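The Town That Fell for Old Stone

There are 936 houses in Plarnow, and by my reckoning every owner has been told at least once that the place has "good bones." I bought mine in May on the strength of its bones. By June I was paying for them.

The old quarry at Dellum closed long ago, which has done wonders for its reputation. When it was open, people complained of the dust. Now a pallet of its leftovers costs $3,403 delivered, and the driver gives you a look of sympathy for free. 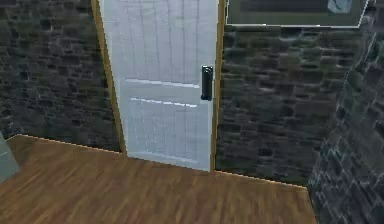

My own downfall was a damp patch. I called Brekke, the bigger of the two masonry firms in town, and was put on a waiting list behind 114 other damp patches. The rival outfit, Otex, could come the next morning, and I should have wondered why. Their man pressed his palm to the wall, sighed, and named a sum I had been saving for a car. 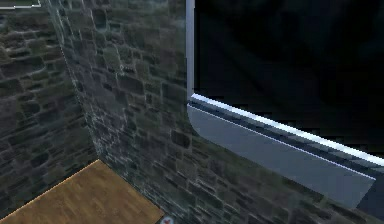

Mortar, I have learned, is where the money goes. You can be perfectly happy with a house for years and never give it a thought, and then somebody says the word "repointing" and you see nothing else. Pale joints running around dark, greenish-gray blocks, no two quite the same size, start to look like a road map of your future spending. I now judge my friends' walls over dinner. They have stopped seating me near one.

The patch is still there, by the way. Otex says it needs a summer to settle - they didn't say which summer. Brekke called last week to tell me I'd moved up two places.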